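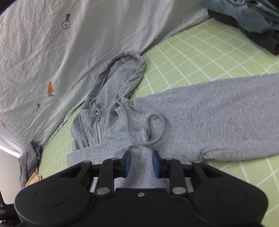 Gray hoodie on the bed

Missing bag in the Rocha freighter set, has anyone had parts replaced?
Posted by Carys Kneath in Building Sets > Parts and Repairs

I bought the Gurkach freighter for my son, the big one with 1127 pieces. It was sealed when we opened it. We are now at step 15 in the second booklet and bag 7 is not in the box. I have looked under the cardboard tray and inside the other bags. Without it we can't do the landing gear or the hinge for the cargo ramp.

The store says they will only take it back complete and unbuilt, and we have most of the cockpit done. Does Rocha send out a whole bag or do I have to list every piece? And can we keep going in the meantime, or does everything after that sit on top of the landing gear? He would like to have it done by Sunday but I have told him not to count on it.

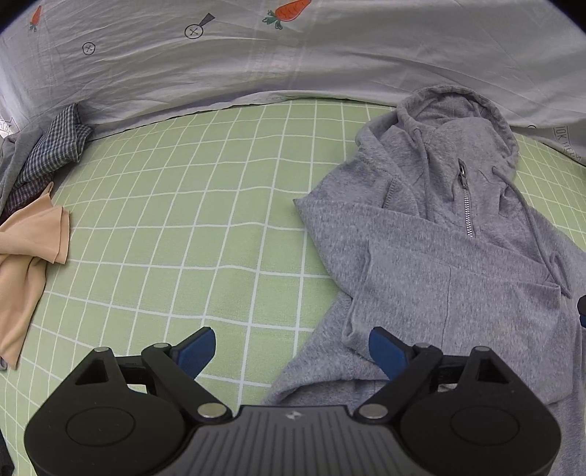 2 replies

Aníbal Neves
They will send a whole bag, but you have to ask for it that way. There is a form on their support page. Put in the set number from the side of the box and the batch code, which is printed on the flap where the tape was. If you threw the box out, the code is also on the back of the first booklet, very small, near the staple. In the comments write "bag 7 missing, sealed set" and don't fill in the piece list. I filled in the list the first time and got an envelope with four of the wrong hinges.

Mine took a little over two weeks to come. They did not ask for a receipt but I would keep it.

As for building on, yes, you can. Skip ahead to the engine pods and the top turret - those are built separately and clipped on at the end. Don't attach the hull plates along the bottom. The ramp hinge goes in from above and you would have to pull them all off again. I don't remember which step that is, but the hull plates are the long dark ones.

The pilots and the small speeder are in bag 9 if he wants something to play with now.

Shabnam Rajput
Check bag 8 first. In our Hevura set two bags were packed one inside the other and we didn't see it for days. Otherwise I just buy the parts used, it's faster. I got a lot of roughly 700 mixed pieces and most of the colors matched.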